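# Keep the bowls against the wall

31st July

My kitchen in Etthorpe has one rule left, and it concerns a strip of gray speckled surface by the outlet. Whatever is in use that day goes there.
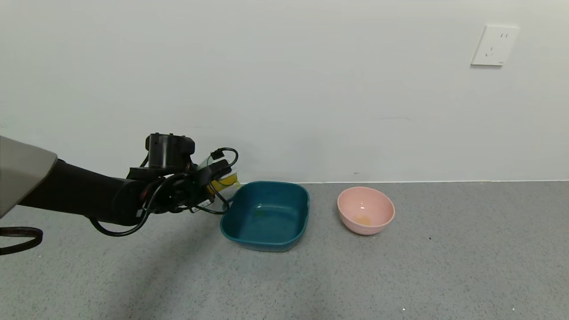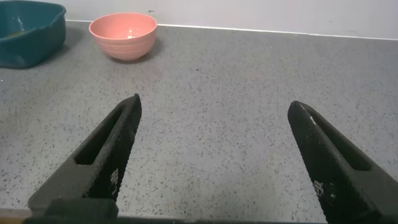
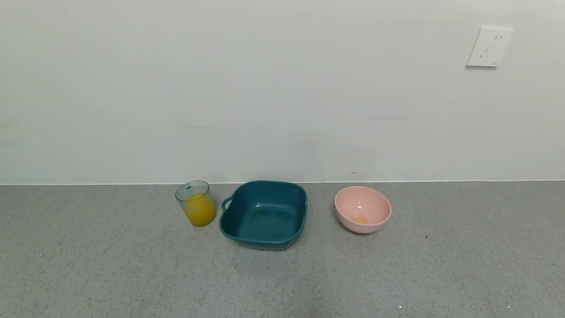
The teal one and the pink one, against the white wall.

*2 min read*

I used to own a rack, a caddy and a set of stacking bins from Sornby. I gave them all away last October. They held things well enough, but they held too many things, and I washed dishes I hadn't eaten from just because they were dusty.

Containers should be few and plain. A square tub takes the odds and ends. A round bowl takes whatever is for eating. A clear glass is for water, and you can see when it needs a rinse. I kept 14 pieces in all and reach for five.

Mei-kuen Chiu thinks a row by the wall looks unfinished and wants a shelf put up. I don't agree. A shelf gets filled. A bare wall stays bare, apart from smudges, and those wipe off – or they don't, and I leave them.

Colors help more than labels. I had labels for 10 years and Crescencio Pacheco still put the rice in with the clothespins. He has never mixed up teal and pink.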